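Community Help > Equipment and Purchasing > Automation

Simulation before purchase: how should a first budget be structured?

Posted by Kazue Sasaki

Our department has been asked to submit a funding request for one robotic arm with a parallel-jaw gripper, to be used for handling light boxes and blocks. The request must be filed in January. Before committing funds, we have begun modeling the task in simulation, and two renderings are attached. We would welcome guidance on how much of the budget should be reserved for items other than the arm itself.
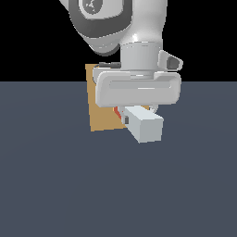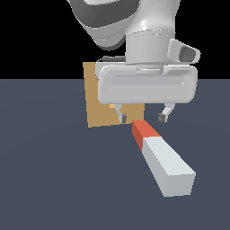
Renderings from the simulated cell: arm, gripper, tan panel or box, and block.

Reading time: 2 min

Gilmar Lacerda

The arm should be a separate line from the gripper, the mounting hardware and the training of staff. In our own request we set aside roughly $2,000 for replacement fingertips and pads alone, and that sum was fully spent. Please also confirm the delivery period in writing. Our supplier, Devovard, required 21 weeks, and the funds had to be carried into the following year.

I would further advise that the longest part be modeled at its true weight. A long block gripped near one end places a different load on the fingers than one gripped at the middle, and this may affect which gripper you are obliged to buy.

Pettigrew

Request quotations from at least 4 vendors. Our purchasing office does not accept fewer.

Warnia

I concur with the first reply. The annual service agreement should also be entered as a recurring cost, as it was omitted from our plan and later had to be approved separately.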